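News Visits and Events Reports Members Contact

Association > Visits and Events > Reports > Fondov, household textiles and sorting

Report of the visit to the Fondov training rooms

Members of the Household Skills Section were received at the Fondov training rooms on Dec 14, 2021. The visit had been postponed from May at the request of the hosts, whose lower floor was then being repainted. The party was led by Natalina Guerra and was met at the side entrance by Pilar Saavedra, who directs the short courses, and by Higinio Alvarado, who is responsible for stores.

Fondov offers instruction in the care and storage of household goods to people entering work in hotels, residential homes and laundries. The courses are short and largely practical. A learner spends the first mornings on folding and stacking, moves on to the sorting of small items, and finishes with a period in the stores under supervision. Mrs Saavedra explained that the order had been changed two years ago, small items having formerly come first, and that the teaching staff were satisfied with the new arrangement.

The visit began in the linen room on the ground floor. Sheets and towels are kept on open shelving along the inner wall, with the folded edge facing outwards so that a pile may be checked at a glance. The Section had asked in advance about labelling, and Mr Alvarado gave a full account of it. Each shelf carries a printed card with a stock number. Members were shown cards 2154 and 2155, which are assigned to hand towels of two very similar sizes and are the cause of most errors in returns. A coloured thread sewn into one corner of the larger towel has reduced the difficulty, although it is said to wash out in time. The room holds around 300 hand towels in the two sizes taken together.

From the linen room the party proceeded to the mending room, where Candela Campos was repairing pillowcases. She answered questions on the choice of thread and kindly allowed members to examine a number of finished seams. The light there is good in the morning and rather poor after midday, and a request for further lamps has been entered in the budget for next year. Ximena Cuevas, attending on behalf of the Section's newsletter, asked whether mending was still economical for items of low price. The reply was that it depended on the number of washes remaining in the cloth, and that learners were taught to hold a piece against the window before deciding.

Refreshments were served in the corridor, the canteen being in use for a staff meeting. 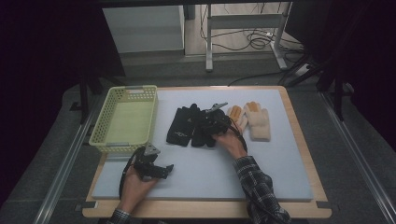 The sorting of small items is taught upstairs, and it was this part of the programme that members had most wished to see. Gloves take up a good share of the teaching, being easily separated from their partners and seldom put away properly. The method recommended by Mrs Saavedra is to lay each pair flat and side by side before anything is moved, with the different kinds kept well apart, and to have the container within reach and empty from the outset. A shallow basket with perforated sides, such as the yellow-green one standing on the pale board, was recommended for soft articles, as the contents remain visible and air can pass through. Black gloves and beige gloves with orange fingertips are readily told apart by colour; pairs of the same colour in neighbouring sizes call for more care, and learners are advised to compare them at the cuff.

There was some discussion of whether gloves ought to be stored flat or rolled one into the other. Fondov teaches flat storage. Mrs Guerra observed that rolling saves space in a shallow drawer but stretches the cuff, and several members reported the same experience at home. The question will be placed on the agenda of the next ordinary meeting.

The visit closed in the stores, where Mr Alvarado demonstrated the returns book. The Section records its thanks to all the staff of Fondov for their courtesy. Members who wish to receive a copy of the shelf card layout should apply to Ximena Cuevas in writing.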